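Slipper

A slipper is a light, low-cut shoe worn mainly indoors. It is put on and taken off without laces or buckles, and usually has a soft upper and a thin, flexible sole. Open-backed kinds are often called mules or scuffs.

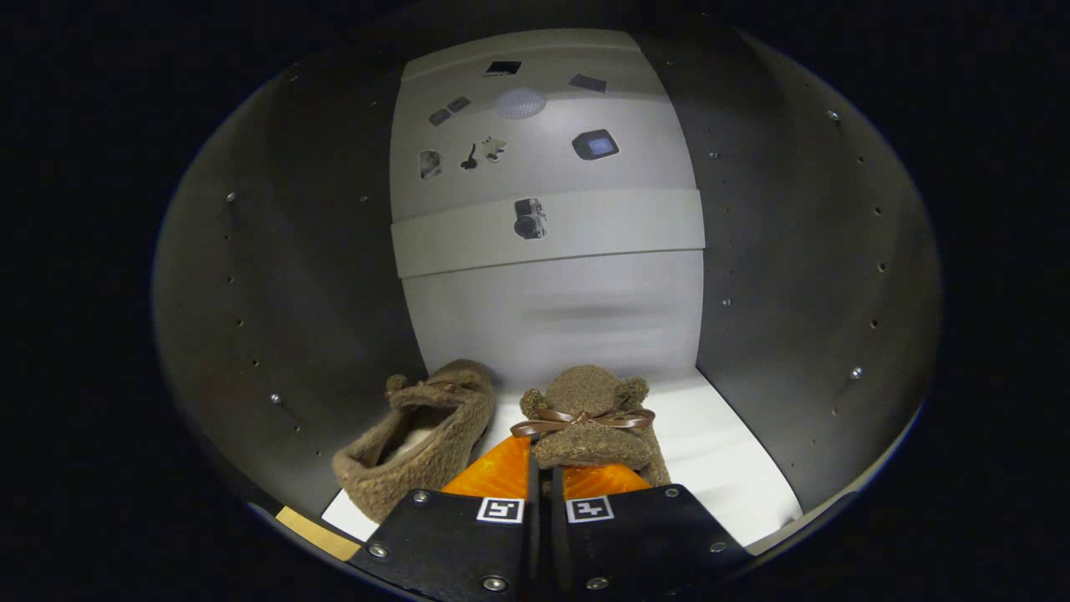

A pair of brown slippers with a fuzzy upper

Common materials include felt, fleece, sheepskin, and cotton. Soles may be fabric, suede, or rubber — the last being preferred on smooth floors. In many countries, guests are expected to change into slippers at the door, and some hosts keep spare pairs for visitors.

See also: House shoe, Moccasin, Sandal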